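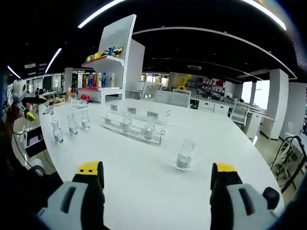 Continuo sem perceber o entusiasmo com os suportes de acrílico para frascos pequenos, e escrevo porque a mensagem que veio ontem à noite para a lista (copio em baixo a parte que interessa) os recomenda a quem vai montar mesa na mostra de julho. Já fiz duas mostras com material parecido e voltei para casa com vontade de pôr os frascos numa caixa de sapatos. Com três frascos no suporte, bem espaçados, e as plaquinhas brancas por trás, a coisa fica apresentável, isso concedo. Mas os outros três estão pousados na mesa, em diagonal, à esquerda, e vidro transparente com líquido transparente em cima de um tampo branco e brilhante desaparece. Safam-se as etiquetas, que são pequenas.

> Olá a todos,
>
> Para quem perguntou pela apresentação das amostras: comprámos os suportes da Kuvodmont, os compridos, de acrílico, e estamos muito satisfeitos. Ficam discretos, limpam-se num instante e obrigam a pessoa a escolher o que quer mostrar. As plaquinhas são da Tirka, vêm em conjuntos de 12 e imprimem-se em casa.
>
> O meu conselho é não encher a mesa. Menos frascos, mais espaço entre eles, uma placa para cada um. O público lê a placa, pega no frasco, cheira e devolve ao lugar. No ano passado, com tudo ao molho, ninguém sabia o que estava a cheirar.
>
> Também resulta ter um expositor alto atrás, daqueles de prateleiras, para dar altura. Se alguém quiser encomendar em conjunto, o prazo são 8 dias e os portes ficam mais baratos.

Respondo por pontos, que de outra maneira perco-me.

"Devolve ao lugar." Gostava de conhecer esse público. Na minha experiência o frasco volta para onde calha, e ao fim da primeira hora a placa diz uma coisa e o frasco que está à frente dela diz outra. A placa só vale enquanto alguém estiver de pé a vigiar a mesa, e nas mostras a que vou esse alguém sou eu, das duas da tarde até fechar, sem almoço. Se a ideia é ter placas, então que a etiqueta do frasco leve o mesmo número da placa, em letra que se leia sem óculos. Custa uma caneta.

"Obrigam a escolher." Obrigam, sim, mas depois as pessoas levam as outras amostras na mesma e espalham-nas à volta do suporte. Já me aconteceu. Um frasco sozinho no meio do tampo parece sempre esquecido, e é nesse que batem com a manga.

Quanto ao expositor alto, tenho mais dúvidas ainda. Um móvel branco com prateleiras debruadas a vermelho, com pacotes de snacks amarelos, azuis e verdes em cima e uma fila de garrafas de bebida em baixo, chama os olhos todos para si. Quem se aproxima de uma mesa assim vê primeiro as batatas fritas, ou o que for, e só depois, se tiver paciência, os vidrinhos. Se a mesa é de amostras, a altura que se ganha atrás perde-se à frente. Ponham os comes e bebes noutra mesa, que há espaço na sala, e deixem atrás dos frascos um pano escuro liso. Eu uso um da Lorum, azul-noite, comprado a metro, e o líquido passa a ver-se.

Sobre a encomenda conjunta: não digo que não, mas antes queria saber duas coisas. Primeira, se os encaixes servem para frascos de 5 ml e também para os mais largos, porque o catálogo da Kuvodmont dá uma medida na página do produto e outra na ficha. Segunda, se o acrílico aguenta álcool. O suporte que tive antes, um MacKinnon, ficou baço ao segundo derrame, e também me tinham garantido que se limpava num instante.

Se alguém tiver um destes há mais de um ano, com uso a sério, que escreva para a lista. Opiniões de quem o tirou da caixa há uma semana valem-me pouco – e digo isto sem má vontade para com quem mandou a mensagem, que pelo menos se deu ao trabalho de explicar o que fez.

Entretanto vou levar a minha tábua de pinho furada, feita na garagem, com 12 buracos. É feia, pesa 2 quilos e nunca deixou cair um frasco. Se quiserem as medidas dos furos, mando.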